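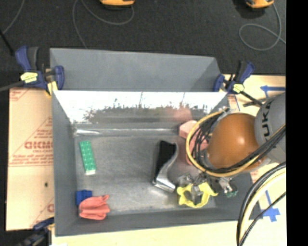 **Figure 1.** Open gray bin seen from above, with a green toy building brick on the floor at left.

## 4.3 Does contact frequency explain the drop in grief scores?

The case for peer mentoring after a military death usually rests on before-and-after scores, and ours could be read the same way. Of the 204 bereaved family members who enrolled through the Plutgate and Clekent sites, those matched with a mentor reported lower distress at the second interview than at intake. We are reluctant to make much of this. Distress tends to fall in the first year with or without a program, and people who feel worse are more likely to stop answering the phone.

Sezer and Demirtaş, working with the earlier Kan cohort, argued that the number of calls was the active ingredient. Their model drew on 2,270 logged contacts, a large figure that hides an uneven spread. A small group of pairs talked almost daily, while many spoke once and never again. When we refit their model with those heavy users removed, the link between calls and scores shrank to a size we would not defend in front of a skeptical reader. It may still be real – the intervals are wide enough to allow it – but the published claim was stronger than the data.

Our own logs have a different fault. Mentors filled them in from memory, often at the end of the month, and the Tarix database accepted blank fields for call length until June. We therefore treat 110 participants as having usable contact records and report the rest only in the intake tables. Ten calls was the cutoff chosen in advance for "regular contact." We kept it, although two of us now think it was set too high for parents and too low for spouses.

With that cutoff, regular contact was tied to lower loneliness but had no clear tie to grief scores. Program staff have tended to quote the first result and skip the second. Loneliness was measured with three questions, one of which asks whether the person has someone to call. A participant who has just been handed a mentor's number can hardly answer no.

Shared branch of service, often described as the heart of a good match, made no difference we could detect. Shared relationship to the person who died may matter more, though the cells are thin, and we return to them in Section 4.4.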